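Aston apartments get a quiet spring makeover
By Lorraine Hollis
2025-03-01

I've lived three blocks from the old Gestesska building for most of my adult life, and I never thought I'd be writing a news item about its balconies. But the owners got their permit last month, and the plan to close in the balconies on the street side is going ahead. If you walk down Aston Avenue you've probably seen the notice taped up inside the lobby door (it's in very small print, bring your glasses).

There are 247 apartments in the building. Only the street side is part of this first round, and the courtyard side has to wait until the owners see how it goes. I talked to Slamet Lumenta, who runs the building office, and he was cheerful about the whole thing, even with the phone ringing the entire time I was there. 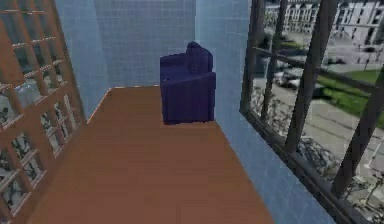 Noise is what pushed this along. Ever since the buses were moved over from Mill Street, people on the lower floors have been complaining that they can't sit outside and hear themselves talk, and I believe them, I can hear those buses from my own kitchen! An enclosed balcony gives you a door to shut on all that, and there's still room for something comfortable, like a dark blue armchair down at the far end with its back up high behind your head. I'd be out there with the crossword every morning. Harpreet Turcotte on the second floor told me she plans to grow tomatoes on hers and will be very annoyed if they don't take.

The cost is the part people wanted to talk about when I stood around in the lobby. Each enclosure comes to $2,789, and the owners are paying for all of it up front. Rent goes up by $20 a month for the apartments that get one. Florence Lemieux, who has rented there longer than anyone else I met, thinks that's fair enough for an extra place to sit, but her neighbor across the hall had some stronger words that I won't put in here.

The work went to Clotex, the same outfit that did the library windows, and the glass is coming from Říha. Volker Schmieder from Clotex says his crew will go floor by floor from the top down, and you'll get a card under your door before they need to come in. They'd like the balcony cleared by then, bikes and planters included. If you can't move heavy things yourself, call the office and they'll send a person up. 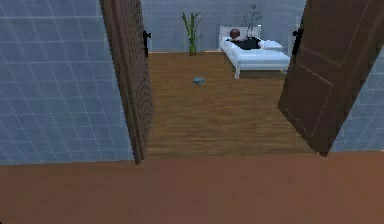
Can tenants turn down the enclosure and keep an open balcony?

Tenants on the street side can't opt out, since the front has to match under the permit. Anyone who objects can ask for a move to a courtyard apartment when one opens up, and the office is keeping a list.

Work is set to wrap up in June, weather allowing. There's a sign-up sheet for questions at the front desk, and Slamet tells me he reads it every afternoon. I'll stop by again once the top floor is finished and let you know how it sounds up there with the windows shut.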